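Morker Forms — Form Builder for Gronalano Sites

Every website has a contact form. Most of them ask for a fax number. Morker Forms lets you build a better one and see which field makes people give up and leave.

Drag in fields, set the required ones, publish. Drop-off is reported per field, with exports to CSV every Friday or whenever your manager gets nervous.

Needs Gronalano 3 or later. 28 field types, including a date picker that knows February is short.

Single-site license: $341, with updates through March. Spam filter included — it has read things you shouldn't have to.

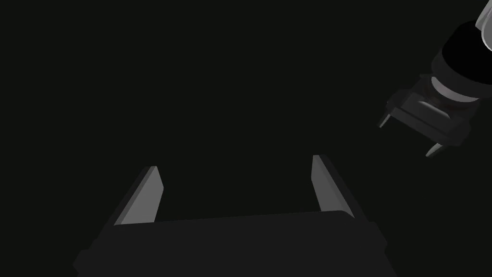

Rendered view: gripper with two fingers

Sales and licensing: Yee-man Lau, Plallau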